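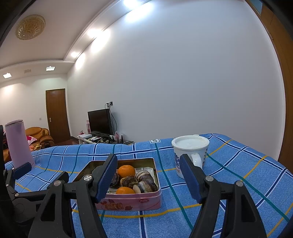

How do you stop biscuits going soft when they share a tin with fruit? Keep the fruit out of the tin until people are sitting down, and take it out again when they've gone.

Posted by Siddiqui Suppers
November, teatime

I've been asked that so many times this month that I'm doing a little thread on tea tables, because it's getting dark early and I want everyone to have biscuits.

First up, the tin. I love an open tin on the table, I really do. A plate looks like you've made an effort and people get shy about it, but a tin with the lid off says help yourself. My pink one with the strawberries on the front gets more use than any of my proper serving dishes.

Line it! Plain white paper, nothing fancy. Crumbs stay put, you lift the whole lot out at the end and the tin only needs a wipe.

The chocolate swirly ones always go first in this house. If you've got two kinds, mix them up a bit so there isn't a sad plain half left over.

Oranges in with the biscuits - I know, some of you have opinions. It's a lovely colour next to all that brown though, and somebody always wants something fresh after the third biscuit. Two is plenty for a small tin. Bramley next door to the post office had nets of them for £3 and 20p off if you bring your own bag, so I have rather a lot.

Lids on mugs. I held out against these for years and I was wrong. I'm a slow tea drinker, I get talking, and a mug with a lid buys me another 16 minutes before it's horrible (yes I timed it, no I don't have enough to do). White with blue flowers is my favourite sort, goes with any cloth.

Speaking of cloths, go bright. My blue plaid one has yellow and teal in the stripes and it makes a grey afternoon much more cheerful. It hides a splash of tea nicely too. 50p at the Zorkanholm hall jumble, and I've had offers for it!

If you're topping up for a crowd, fill a tall flask and leave it at one end of the table so you're not up and down to the kettle all afternoon. Pink or lilac if you can get it, obviously.

Someone asked where I buy the swirly biscuits when I'm not baking. Boltetti do a decent one, in the big bags by the till. They're a bit sweet for me but the children in this family would disagree loudly.

Next thread will be scones, and whether you can freeze them (you can, but cut them first). Send me your tin pictures in the meantime, I want to see all of them. Kettle's just clicked off so I'm going.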